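I've had the Tendlow kettle since April, so this is long enough for the shine to have worn off (mine is the cream one and it does show every fingerprint, before you ask). It's a gooseneck, holds 900 ml, and I paid more for it than I've ever paid for anything that only boils water.

Let's start with the good bit -- the pour. My old kettle glugged. You'd tip it over the coffee and get nothing, nothing, then a great wallop of water down one side of the filter. With this one you can draw a slow thin line and stop dead when you want to. My morning coffee has got better and I haven't changed the beans (still the Brellenetti dark roast, still too expensive).

It's also quieter than I expected for 1,480 watts. There's a bit of a rumble near the end and then a click. You can turn the beep off too! Hold the power button down until the light blinks twice.

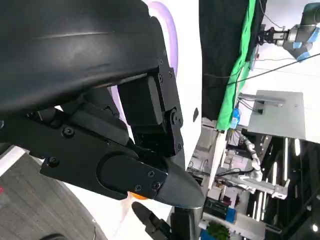

Sorcha Sheehan wrote to me after my first post about it and said hers takes ages compared with the big Manolakis she had before, and that she's gone back to the old one for pasta water. Fair enough, I wouldn't use it for pasta either. It's small, and if you've got four people wanting tea you'll be filling it twice. I live with one other person who only drinks squash, so it doesn't bother me.

Now the moans. The lid is stiff. It was stiff in the shop and it's stiff now, and with wet hands I end up gripping it with a tea towel. The handle is lovely to hold but it sits quite close to the body, so anyone with big hands might want to try one first. And the flex is far too short! I had to move the toaster to the other side of the bread bin, and I'm still cross about it.

Filling a mug from it is a slow business as well.

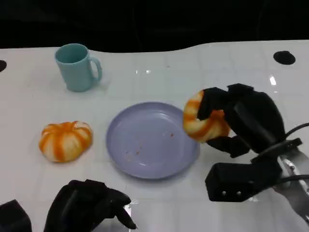 I tend to stand there pouring and thinking about something else, then go a bit over the top. A wider spout would sort that out, but then you'd lose the nice thin pour, so I suppose you pick which one you care about.

Descaling is easy enough. I use the Stolico sachets, one every few weeks, and rinse it twice.

Would I buy it again? For coffee, yes, though I'd wait for a sale. If you mostly make tea, get something bigger and cheaper and spend the rest on biscuits.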